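Accept cookies to keep reading. You can change your preferences at any time.

4.2 Collecting the demonstrations

We showed the robot each task in one of two ways. In the first, a person took hold of the arm and walked it through the motion, a method the literature calls kinesthetic teaching and our operators called "dancing with the fridge." In the second, the person sat at a desk in the next room with a pair of handheld controllers and a live view from the wrist, and drove the arm from there. The arm, the joints and the recording software (Lirnura, in the version that crashes on umlauts, to the lasting inconvenience of the folder named after Hamann) were the same in both conditions. Only the person's distance from the consequences changed.

We ended up with 592 demonstrations. Of these, 107 were thrown out before training. The usual cause was an operator who finished the task, felt pleased, and went on moving the arm for several seconds of what we can only call victory. The learning method takes such motion at face value. An early policy trained without this filter completed the reach well and then waved.

Three tasks were used: reaching to a fixed point and holding, sliding a drawer, and clearing a shelf. Each operator did all of them in both conditions, in shuffled order, after a practice period of 37 minutes. The length of the practice period was meant to be half an hour. The Escombe controllers needed the other seven to pair.

4.3 What hand guidance does to the data

Guiding by hand gave short, confident paths. Operators could feel the weight of the arm and seemed to plan around it, swinging the elbow wide early in the motion and then leaving it alone. They also leaned on the arm. The torque records from the hand-guided runs contain a good deal of human body weight, and we had to subtract it before the numbers meant anything. One of us, Zewditu Kumsa, wrote the correction and has asked that we describe it as "adequate."

A second problem is less easily subtracted. A person who guides the arm by hand can see the whole room, and steers by what they see. The policy has only the wrist view. Several of our cleanest hand-guided runs turned out to be useless for training, as the operator had steered by a landmark the robot never had in sight. The robot was being taught by someone with better seats.

4.4 What remote control does to the data

Remote driving removed that problem by giving the operator the same poor seats. Paths were longer and had more pauses, and the pauses were where people looked for something to line up with. They picked strong edges and bright patches over the things we had told them to use. In the reaching task, operators said they steered by "the light part" until the gripper was close, and only then by anything we would recognize as a target.

We had expected the slower, fussier remote runs to train a slower, fussier policy. They did, but it also failed less often on the shelf task, where the hand-guided policy tended to arrive boldly in the wrong place.

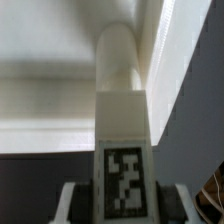

Figure 3. Data collection / Wrist view

The wrist view shows what an operator had to work with. The tag on the front of the cream housing and the two white finger plates are fairly sharp, while the upper half, with the pale pipe and the bright strip to its right, goes soft. The gripper is therefore very well informed about itself. For anything farther off it has light, dark and one or two good diagonals, and a remote operator soon learns to make do with those.

We considered cropping the housing out of the training images, on the grounds that it takes up the middle of the view. In the cropped version the policy lost track of how far apart its own fingers were, so we put the housing back. The Prurkska baseline was run on both versions and disliked them equally.

4.5 Mixing the two

The obvious next step was to pool both kinds of demonstration and let the policy sort it out. It did not sort it out. Where the two sets disagreed about the elbow, the pooled policy split the difference and took a route that no person had ever shown it - straight through the drawer handle. Labeling each run by its method fixed most of this. We used the labeled set for all results in Section 5, with the remote label switched on at test time for the shelf and the hand label for the drawer.

Last updated: March
Shares: 3 | Comments: 0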